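Home | What's On | Trails | Walks With Kids | Contact

Talking trail bingo with the woman behind the Hinds Loop

I'd been meaning to do this chat for ages! If you walked any part of the Hinds Loop last spring, you probably carried one of the little bingo cards, and I finally got to sit down with the organizer who dreamed them up. She runs the whole thing from her kitchen in Denon and asked me to leave her name out ("my mother reads this site and she'll call me"), so I have.

I asked how it started. "With a bored seven-year-old," she told me. "Mine. We were halfway to Ciker and he lay down on the path. I told him he could get up when he'd spotted three kinds of moss." He found five, apparently, and wanted to keep going.

The first year she printed 85 cards at the library and left them in a box at the Cletent trailhead. They were gone by lunchtime. Last year it was 300, and 185 came back filled in, some of them very muddy (I may have handed in one of those).

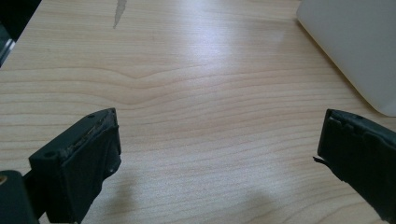 What's new this spring

The cards come out in March, and there are 19 squares to find instead of the usual 16. I said that was an odd number for a bingo card and she laughed at me. "It's shaped like a leaf now. You go along the veins. It'll make sense when you see it, I promise."

There's a night version too, starting at 7 p.m. from the Cletent parking lot, with owls and bats on it. "Bring a flashlight and a sweater. People always forget the sweater."

I wanted to know which square gives people the most trouble. "Feather with a stripe. I get emails. One man sent me a photo of a pillow."

Cards are free, and dogs are welcome on the whole loop except the boardwalk.

Comments (3)

mossyboots: We never found the stripy feather either!!

Trailmom2: Is the leaf card OK for a four-year-old? Mine can't read yet.

pete_w: The Ciker end was pretty flooded last time I went, wear boots.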